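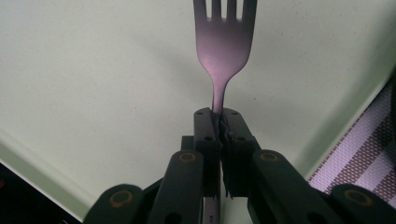
A table fork held by the neck between padded gripper jaws.

Search Gripper Wiki Go Search

Pad creep (gripper fault)

Pad creep is what I call it when the soft lining on a gripper jaw slowly slides away from the hard part underneath. Other people say pad walk, pad slip or just "the foam's gone again." It's one of the most common faults on two-jaw grippers used for household objects, and it's sneaky, because the gripper goes on working through most of it. I've written most of this page from my own bench notes, so please add to it if yours behaves differently!

What happens

A parallel gripper closes two flat jaws on an object. Bare jaws are hard and slippery, so people line them with foam or some other soft stuff that squashes around whatever gets picked up. Every squeeze pushes the lining a tiny bit sideways as well as inward. Do that 1000 times and the glue starts to let go along one edge, usually the lower one. The lining wrinkles, then it bunches, then it hangs below the jaw (I think of it as the droopy sock stage).

Flatware is the worst for this. A fork neck is narrow, so all the force lands on one thin line of foam, and the metal is smooth enough that you want to squeeze harder than you should. Hold a fork upright and there's also the head to think about – bump it on anything and the whole thing pivots in the jaws and takes the lining along for the ride. Spoons do it too, but I've had far more trouble with forks.

The Neltwood drop

The case that got me writing this stuff down was at Neltwood, in June. We were doing table setting on a Jikulent arm, with jaws lined in Usmani foam tape, and the job was to pick a fork up off the mat and carry it over to a tray. It had been running nicely for weeks. Then one afternoon the arm lifted a fork, started across and let it go halfway. The fork hit the edge of the table and bounced to the floor, right where I'd been kneeling a minute earlier to fix a cable.

The log said the grip was perfect. Jaw width fine, motor current fine, no slip alarm. I blamed the controller and lost most of a day to it. What had really happened was that the lining on one side had folded over on itself, so the jaws were closing on a fat little roll of foam with the fork barely caught at the edge of it. The motor felt something solid and was happy.

We had a second drop after I'd "fixed" it by turning up the force. Please don't do that. More force just peels the pad faster, and it makes a pinched finger hurt a lot more.

How to spot it

Open the jaws wide over something pale and look at them from the side you normally never look from.

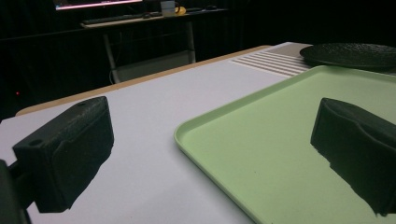
I go by the bottom edges first. A fresh lining has a straight edge you could rule a line with, and once it gets ragged I stop trusting the width reading, however good the log looks. Then I run a fingernail up each side (power off, always power off). If the foam shifts under the nail, it comes off that day. Little crumbs on the work surface are another hint, though they could come from plenty of other things, so I don't lean on that one much.

Fixing it

Peel the old lining off completely. Patching over the top is tempting and it never lasts more than a morning for me. Get all the glue off the jaw, let it dry, press the new piece on and leave it clamped for 30 minutes with nothing in between. After that I do 6 slow test grips on a fork with my hands well out of the way before I let the arm move anywhere.

At Neltwood we now swap the linings every 2000 grips. That number is only ours – with heavier tools you'd want it lower, and with sponges and cloths you could probably go longer.

Safety notes

A dropped fork doesn't sound like much, but it lands tines first more often than I'd like. Wear closed shoes, keep faces away from table height, and don't try to catch it. I did once and I don't recommend it. Knives are off our list until the slip check has been redone.

Open questions

Vasus makes a lining that slides into a groove and needs no glue. I've only used it for a short while, and it held up well on mugs, but I haven't put it through a proper run with flatware yet. If you have, the talk page is the place for it.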